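Thread: Satin stainless pulls, vertical grain or cross grain?

e_badawi
Mar 1, 2019
Specifying hardware for a galley kitchen in Encombe. Doors are painted, handles brushed stainless. Supplier offers the grain running along the bar or across it. Same price. Does it matter for cleaning?

Drestitano
Along the bar. You wipe in the direction of the grain and the marks come off in one pass. Cross grain holds grease at the edges.

hasteo27
Disagree. I have had cross grain on a utility room for 4 years and it cleans the same. What matters is the grit. A coarse brush finish traps fingerprints whichever way it runs. Ask for the finish number.

Drestitano
Grit matters, agreed. Direction still matters when you sand out a scratch. You can't blend across a corner if the grain changes there.

Ifor Edwards
Check the screws too. I had 2 pulls come with plated steel screws and rust showed at the base by January. Also avoid chlorine cleaners on any of it.

e_badawi
Finish number is on order from Mansour. Screws are stainless per the data sheet. Leaning toward a squared profile with an arm to the side:

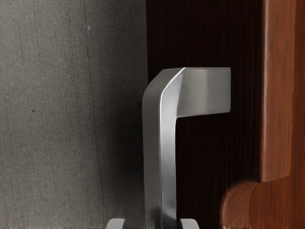
Squared handle, satin finish (render)

hasteo27
Flat top on that arm will collect dust. Round bar is less work.

Ifor Edwards
One wipe a week. I would worry more about sleeves catching on the end in a galley. Measure the aisle first.

e_badawi
Will measure. Essam

Related threads
Removing heat tint from a stainless splashback
Hole spacing for replacement pulls
Painted doors: felt or rubber bumpers?

Contact us | Copyright Hasteo Forums | Back to top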